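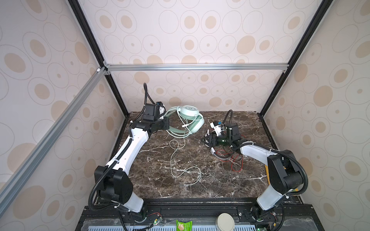 8th November. Quick one before tea, the bus was late again and I've got half an hour if the potatoes behave.

So. Audiobooks. I said in August I'd give them a proper go and then write it up, and then didn't write it up. Have now finished four. Would have been five but I left one hanging with 23 minutes to go and can't bring myself to go back, I know the dog dies. You can just tell. The narrator's voice went soft.

Background for anyone new: the Huston bus is an hour each way now they've dropped the express. Can't read on it, I get carsick past the second roundabout. Used to just stare out the window and get cross about work. Mum always said I was the kid with a book under the table and I've read next to nothing for years. Paper books pile up by the bed. Phone wins.

First one I tried was a big fat history of the wool trade. Terrible choice. Eighteen hours or something of a man saying "bales". Missed my stop because I nodded off, ended up out past the Mac Giolla yards and had to walk back along the highway in my good shoes. Rain, obviously. Gave it another go the next day out of spite. Finished it. Can tell you a fair bit about bales.

Second was a crime one and that was the turning point. A woman reading it with a proper tired, gravelly voice, like she'd been up all night with the case herself. I started getting off a stop early so I could hear the end of the chapter. Walked an extra 3000 steps some days without noticing. Did the washing up twice in one night. Rewashed the clean ones! 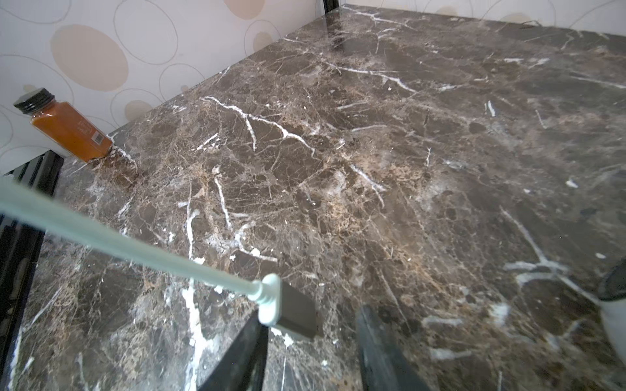

Tadhg Kinsella reckons none of it counts. Listening isn't reading, he says, it's being read to, and I should say "I've heard it" when people ask. He went on about it the whole way through lunch. Had a point about skipping, mind you. With a paper book you can flick back when you've lost track of which brother is which, and with these you're jabbing at the go-back-a-bit button with a wet thumb.

But I remember them better. That's the odd bit. I can tell you where I was for nearly every chapter. The bit with the letter, I was in the queue at Turkico waiting for a toastie. The bit where the aunt turns up, I was at the lights by the pool. Never had that with a paper book, they all happened in bed.

Things I've worked out, no particular order:

- Normal speed. I tried it faster and everyone sounded like they needed the loo.
- Listen to the sample first. If the breathing bothers you in the sample it will bother you for eleven hours.
- Funny ones are risky on a bus. I snorted at a man holding a cake.
- Nothing with maps. Nothing with a family tree. Learnt that the hard way.
- Library app before paying for anything. The wait is long for new stuff but the old stuff is just sitting there. 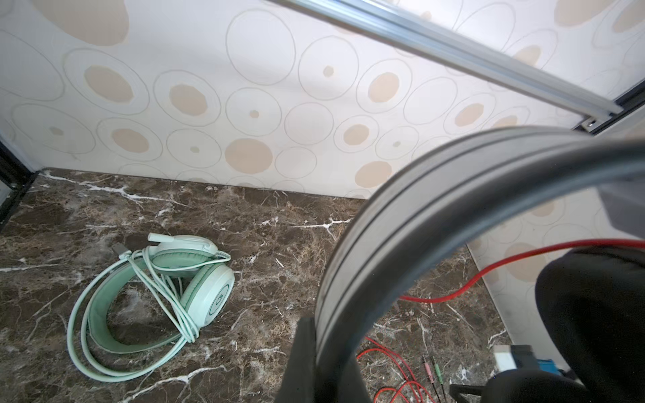 The library app, by the way, is a lot better than it was. You used to have to log in every single time with that number off the back of the card, and mine has rubbed off so I'd be guessing between a 3 and an 8. Now it remembers. Hold list still a bit of a mystery. I was 100th in line for the new Pilitz mystery and then suddenly I had it, on a Tuesday, with two weeks to get through it. Panic listening. Did most of it while painting the back fence, wich is why there's a patch by the gate that's had one coat.

Darragh Ní Chonaill has lent me her list, very long, in a spreadsheet with colours. Green means she'd listen again. Red means she stopped. There's one marked purple and she won't say what purple is. I've put a hold on it.

Next up is something short I think. Or that big Russian one everybody pretends about, but I'm worried about the names. If you've done it on audio tell me which narrator, there seem to be dozens and the samples all start with the same paragraph so now I know that paragraph very well and nothing esle.

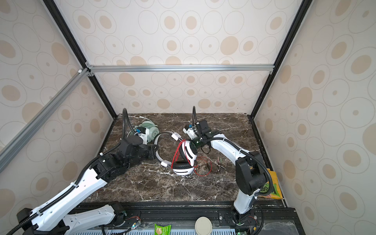 *Brown marble, white veins, circles on the wallpaper.*

Also want a good one for the long drive at Christmas, four of us in the car, one of them is nine and one of them is my dad. No swearing, no ghosts, something where things happen. Dad will say he isn't listening and then shush everybody. Suggestions in the comments please, I read them all even if I'm slow.

Right, potatoes are boiling over.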